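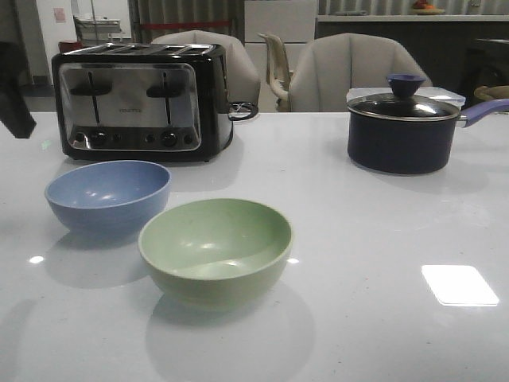
Keep fewer bowls, and keep them out

Every few months someone tells me that a kitchen worktop ought to be bare. The kettle goes in a cupboard, the toaster goes in a cupboard, the pans go in a drawer, and you are left with a clean stretch of white that looks very good until somebody wants breakfast. I think this is bad advice for most homes, and I have followed it long enough to say so.

In February we cleared ours. The four-slice toaster went under the sink. It is a heavy thing and it was coming out every morning and going back every morning, with crumbs along the route. By the end of the month it was living on the worktop again and I had stopped pretending otherwise. The small saucepan followed it.

What did need to go was the crockery. We had 30 bowls in a house where I have never fed more than seven people at once. There was a Morikawa set we were given, half of a Grurden set from the flat before, and a lot of odd ones. The good ones were at the bottom of the stack, so we used the bad ones on top. I now keep six. They are plain, they are different colours, and they weigh very little.

The colours matter more than I expected. When all the bowls matched, nobody knew which one they had already used, and a second one came out. With a green one and a blue one on the side, people tend to remember theirs. A pale colour also looks all right on a white surface if it gets left there for an hour — and it will get left there. 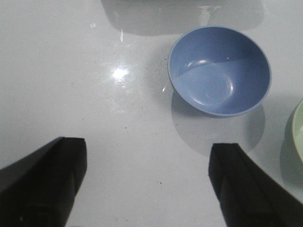

The blue bowl. Plain, wide enough for soup, easy to see on white.

I would say the same about lids and storage tubs. One Wokanine catalogue I was sent had a page of drawer dividers for sorting tub lids, and I did think about ordering some. Then I counted the tubs we used in a week and gave the rest to the charity shop. The drawer sorted itself out.

A glossy top does show everything, I'll admit. Ours is a Zovard one and it picks up every ring and smear, as well as the ceiling light. But it wipes down in a moment, and you can wipe round a toaster. Lifting one edge of it on a Sunday sort of schedule is enough for the crumbs.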